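Jatora opened its test hall to visitors on Monday, and I went mostly to see the pouring cell. Their brochure calls it "self-maintaining." I have bought equipment on the strength of that word before and wanted to know who does the maintaining.

A technician does, every morning, starting at 7. She wipes down the arm, checks the finger screws with a small torque driver and runs 18 practice pours before anything is recorded. If 2 of them miss the cup, she stops and recalibrates. The fingers are printed in-house and the holes wear oval, so there is a drawer full of spares. I asked how long a pair lasts. The answer was 845 cycles for the last set, and I got the feeling the set before had done worse.

The cable is the part I would worry about. It runs from the gripper end down over the tabletop, and I asked whether it ever gets snagged. "Less than it used to" was the reply. A proper cable guide from Pelteck is on order. It was on order in the spring too, according to a man from Cukness who had been on the earlier tour.

Spills are handled with paper towels. The brochure skips that part.

I will give them the pour itself. It is slow, but the bottle is a thin one and the grip has to hold it without crushing it. Changing to another bottle shape means new settings and, they told me, half a day of fiddling. A competitor, Ifans, claims to do it in minutes. I haven't seen that either. 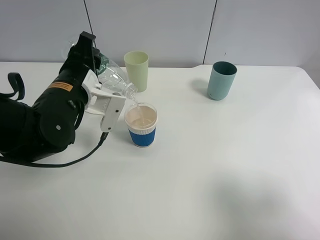
The pouring cell at Jatora, filling the paper cup with the blue sleeve.

The sign by the door promised 100 percent uptime. At 3:15 the cell was down for a finger change, which took longer than the talk explaining it. I asked for the service log and was told it would be emailed. So far I have the brochure again, as a PDF.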